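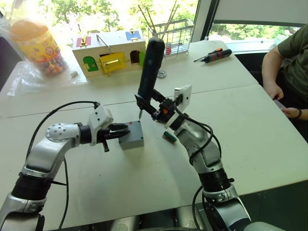
Small Enclosures: Lids, Screws and Seams
Unit 3 handout
Prepared by Jawad Orakzai, Room 212

Read these notes before the practical. They cover the closing of small plastic enclosures, the sort used for thermostats, garage door receivers and bilge alarms. Sealing compounds are covered in the next unit.

Where enclosures fail

Most returned enclosures have failed at the seam or at a screw boss. The walls themselves rarely give trouble. A boss is the column of plastic that the screw cuts into, and it is usually moulded as part of the base. When a screw is overdriven, the thread in the boss strips, or the boss splits down its side. A split boss can't be repaired properly. You can fit an oversized screw into a stripped one, but only once.

Seams fail more slowly. A lid pulled down hard at one corner bows a little along the opposite edge, and the gap lets in dust and moisture. By the time the customer notices, the board inside may already be corroded.

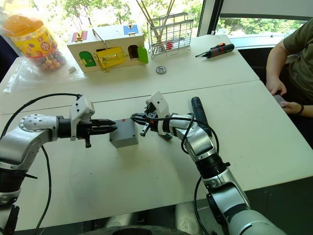
A small grey box held from both sides.

Choosing the screw

Thread-forming screws are made for plastic. They have a coarse pitch and a narrow thread angle, and they push material aside as they go in. Machine screws need a metal insert. Don't put a machine screw into a bare plastic boss, even if the diameter looks right.

For the practical we'll use Grostel thread-forming screws, 16 mm long. The Sokavham kits come with a longer screw that bottoms out before the head reaches the lid. Leave those in the bag.

Check the following before you start:

1. The boss is clear of flash and swarf. Run the tip of a pick around the inside.

2. The screw turns freely through the hole in the lid. If it bites into the lid, the lid will ride up and won't pull down onto the base. 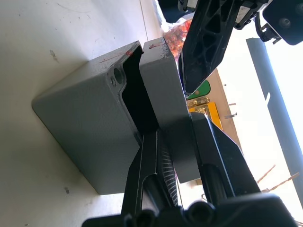
3. The driver bit fills the recess in the head. A worn bit cams out and chews up the screw.

4. The gasket, if there is one, lies flat in its groove with the join on a straight side and away from the corners.

Refitting a screw

When a thread-forming screw goes back into a used boss, it has to find the thread it cut the first time. Rest the screw in the hole and turn it backwards, slowly, until you feel it drop. Then drive it forwards by hand. If it feels stiff in the first turn, it is cutting a second thread across the first — stop, back it out and try again.

A boss treated this way will take a good number of refits. One that has been cross-threaded is weak from then on. Note it on the job card so the next person doesn't find out the hard way.

Tightening order
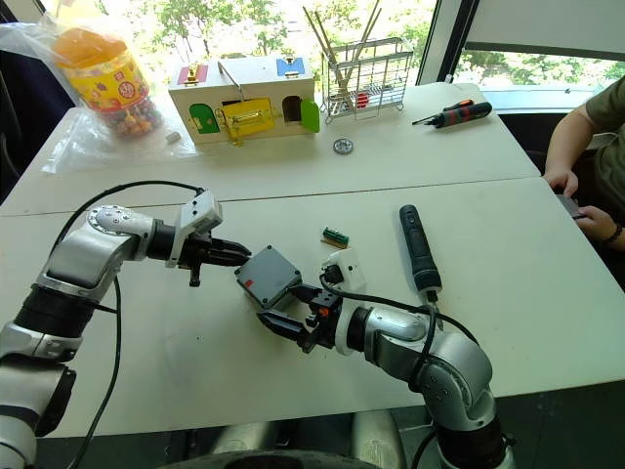

Lids are tightened diagonally so that pressure comes on evenly. Start all the screws by hand, run them down until the heads touch, then tighten in two passes, crossing from one corner to the one opposite each time. It helps to have a fixed place to begin, particularly when a lid is square and you have put it down to answer the phone. The grey box in the picture has screws at its corners and a small red marking near its upper left corner, and on a box like that you could call the marked corner your first screw and work across from there. If a lid has no mark, use a wax pencil. It wipes off with a dry cloth.

Record which corner you started from. When a lid has bowed, that is the first thing I'll ask.

Practical task

Work in pairs. Each pair gets one Fosari base and lid, a gasket and a bag of screws. Close the enclosure, measure the gap at the middle of each side with feeler gauges, then open it and close it again using the refitting method. Enter both sets of readings in your table. If the second set is worse, look at the gasket first.

You have 20 minutes for the closing work and measurements. The write-up is due 07/03/2024.

Reading

Bisht, Fastening Plastics: A Workshop Guide, chapter on bosses and inserts. The library copy is on short loan. Skip the section on ultrasonic welding; we don't have the equipment and it won't be assessed.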